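Laboratory notebook – Fallska rooms, bench 2
2019-04-20
Entry by Tiburcio Lozano

Continuing the review of the hand-washing material begun in November. The purpose remains to establish what the Ballholm leaflet claims about soap and germs, and whether our own plates bear on it.

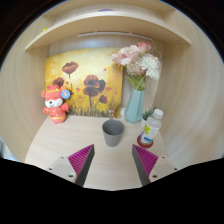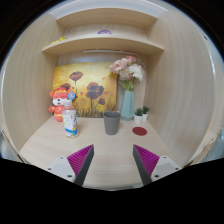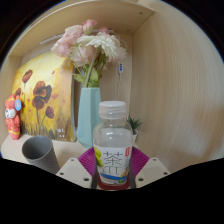 Does a clean plate after washing show that the germs were killed?
The plate shows only that few or none were carried over from the skin to the jelly. Plain soap loosens them and the water takes them away. The leaflet uses "killed" throughout, and the word should not be repeated in our own notes.

Plates. The set comprises 50 pairs, one pressed before washing and one after. Ten of the pairs have no washing time written on the lid. These have been set aside and will not be counted with the others. Bellini's earlier set is not comparable, as the hands in that set were dried on cloth and ours on paper.

Reading. The Altitik report (123 pages, read to the end of section 2) treats colds and stomach illness as one matter. They should be kept apart. A result on skin bacteria says little about a cold virus – we grow none on these plates, and no statement on viruses can rest on them.

A colleague has asked that the notebook record the opposing view, namely that germs follow illness and do not cause it. It is recorded. Our plates were not designed to test it and are silent on the point.

Outstanding: second reader for the plate counts; fresh jelly for the control plates; letter to Ballholm asking for the source of the figure on their back page.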